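Maple Cutting Boards: Frequently Asked Questions

Norside Board Care Desk
Last revised July 14, 2018

The answers on this page apply to edge-glued maple boards in the Norside range, including the Katier and Wirnstead patterns. They also apply in general to maple boards from other makers, provided the board has a bare or oiled surface. Boards with a varnish or lacquer film are covered on a separate page.

What is an edge-glued board?

An edge-glued board is made of long strips of wood laid side by side and bonded along their edges. The strips run the full length of the board, and the knife meets the side of the wood fibers. An end-grain board is built from short blocks stood upright, so that the knife meets the ends of the fibers. End-grain boards hide cuts better but take up more water and more oil. All boards sold under the Katier and Wirnstead names are edge-glued.

Why are some strips darker than others?

Maple sapwood is pale cream to blond. Wood from nearer the center of the tree is tan to light brown. Both occur in the same log, and strips are not sorted to a single color. A few darker bands in an otherwise pale board are normal. They are not stains or burn marks, and they do not affect hardness in any way that matters in a kitchen. The contrast drops over the first year as the pale strips yellow slightly under light and oil.

Can I order a board with no dark strips?

Yes, as a special order. Write "light only" in the order notes. There is a surcharge, and delivery takes longer. We cannot match the color of a board already in use.

What size and thickness should I buy?

Measure the depth of your counter and leave enough room for the board to lie fully supported. A board that overhangs the counter will tip when pressure is applied near the edge. Thicker boards move less with changes in humidity and can be resurfaced more times, but they are harder to lift to a sink. If you wash the board by carrying it to the sink, choose one you can hold level with one hand.

How do I clean it after normal use?

Wipe off loose food. Wash both faces and all four edges with warm water, a little dish soap and a soft brush or cloth. Rinse quickly. Dry with a towel and stand the board on its long edge until the surface feels dry to the back of the hand. Do not lay a damp board flat on a counter.

Can it go in the dishwasher?

No. The heat and the long wash cycle will open the glue lines. Damage of this kind is not covered by the guarantee.

Should both faces be washed even if only one was used?

Yes. Wetting one face causes that face to swell while the other stays the same, and the board cups. A quick pass over the unused side is enough.

Which oil should I use?

Food-grade mineral oil is the standard choice. It does not harden and does not go rancid. Raw walnut oil also works but should be kept out of homes where anyone has a nut allergy. Do not use olive, sunflower or other cooking oils. They turn sticky and develop an odor.

How often does the board need oil?

A new board should be oiled once a week for the first month. After that, use the water test. Put a few drops of water on the middle of the board. If they bead, leave the board alone. If they soak in and leave a dark spot, it is time to oil. Boards kept near a radiator or a stove dry out faster, and most boards need more attention from October onward, when heating systems come on.

What is the correct method?

Start with a clean board that has dried overnight. Pour a small amount of oil on the face and spread it along the grain with a lint-free cloth. Do the other face and the edges. The two ends, where the strips are cut across, absorb the most and should get a second coat. Leave the board on edge for at least four hours, then wipe off whatever remains on the surface. Oil left standing collects dust.

Is a paste of oil and beeswax better?

It lasts somewhat longer on the surface and feels drier to the touch. It does not penetrate as deeply. Many owners oil first and apply the paste a day later. The Murthy board paste we stock is a simple mix of mineral oil and beeswax with no scent.

Faint marks have appeared on the surface. Is the board damaged?

Faint marks are ordinary wear. Maple is hard, but any knife will leave a line in it, and small hard objects set down or pushed across the surface can leave a slight dent or scuff. Leave such marks alone unless you can catch a fingernail in them. The same applies to a board that does duty as a play or craft surface between meals. Painted, printed or dyed items should be kept off a freshly oiled board, as oil can lift color.

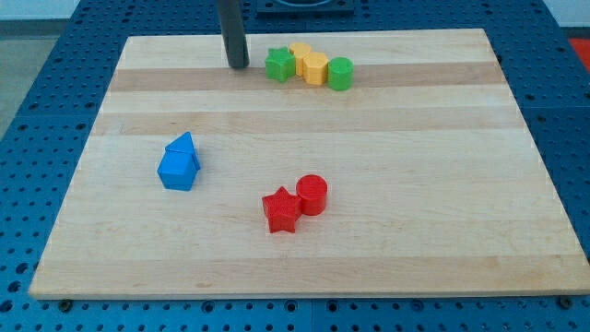 Narayanan Kotian wrote in to say that he would go further. In his view a board that has had toys or hardware on it should be washed with soap before any food touches it, even when it looks clean, and a household with the space should keep a second, older board for everything that is not cooking. We agree with the first point and have no objection to the second.

How do I take out a shallow dent?

A dent differs from a cut in that the fibers are compressed and still whole. Lay a damp cotton cloth over the dent and touch it with the tip of a warm iron for a few seconds. Lift, check, and repeat if needed. The steam swells the fibers back toward their original height. Let the board dry for a day before sanding. Do not use this method close to a glue line.

How do I sand out cuts?

Work along the grain with 120 grit until the cuts are gone, then move to 180 and finish with 240. Use a flat sanding block. Fingers alone will leave hollows along the softer parts of the grain. After the last grit, wipe the surface with a damp cloth, allow it to dry, and sand lightly once more to remove the raised fibers. Then oil as for a new board.

Sand the full face, including the areas with no cuts. A board sanded in one spot will have a dip there, and it will collect water.

Can I use a power sander?

A random orbit sander is acceptable with light pressure. Belt sanders remove wood too quickly for this job and tend to gouge the corners.

My board has cupped. Can it be saved?

In most cases, yes. Place the board with the hollow side down on a damp towel and leave it overnight. Check in the morning. When it is flat, stand it on edge in a cool room to dry evenly – two or three days is typical. Do not put weights on it while it dries in front of a heater. Boards that cup again within a week usually need planing.

A glue line has opened. What now?

Stop using the board for food. A gap holds moisture and cannot be cleaned with a brush. If the board is less than a year old, contact us before attempting any repair. An older board can be ripped along the open joint and reglued by a woodworking shop with a food-safe, water-resistant adhesive. Filling the gap with wax or putty is not a repair.

How do I remove odors?

Scatter coarse salt over the surface, rub it in with half a lemon, wait ten minutes and rinse. For onion or garlic, a paste of baking soda and water does about as well. Bleach is not needed for odors.

Can I disinfect the board?

After raw meat or poultry, wash with soap first. White vinegar can be wiped on afterward to help with smell, but it is a weak disinfectant. Follow the label directions of a product rated for wooden food surfaces if you need more than that. Padmavathi Lobo asked whether separate boards for meat and vegetables are necessary. We recommend them – one face for each is a workable second choice if the faces are clearly marked.

How do I stop the board from sliding?

Put a damp dishcloth or a thin sheet of rubber shelf liner under it. Remove it when you finish. Anything left under the board traps water against the lower face. Screw-on feet are available for the Wirnstead pattern only, and a board with feet can no longer be turned over.

What does the guarantee cover?

Open joints, splits and loose knots for one year from delivery. Cupping is covered if the board was dried on edge and kept off direct heat. Color variation, knife cuts, dents and water stains are not covered. Send two photographs of the fault and the number stamped on the end of the board to the care desk, marked for Joelle Hamdan.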